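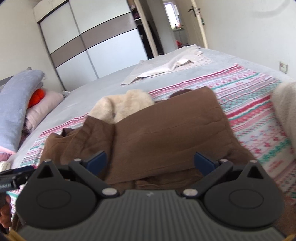 Clothing drive in Naditz sets February deadline

Residents of Naditz have until the end of February to drop off folded clothes and bedding for the town's winter clothing drive, organizers said.

The drive is run out of the Kallo community center, which takes bags at its side entrance until 6 p.m. It collected 597 bags last winter, and the center hopes to pass that number this time.

Organizers are asking people to fold garments at home before bagging them. A brown garment laid on a bed and folded into a broad panel can still pick up thin creases, and those are fine. Clothes that arrive in a heap take much longer to sort.

Fluffy items such as throws should go in a separate bag. Coats, sweaters and pants can be packed together. Shoes and pillows are not accepted this year.

Likmont, a laundry on Samarakoon Street, will wash some 100 bags free of charge. Its van picks up from the center at 8 a.m.

Sorted clothes will be handed out at the center in March. Bags are limited to one per household on the first morning.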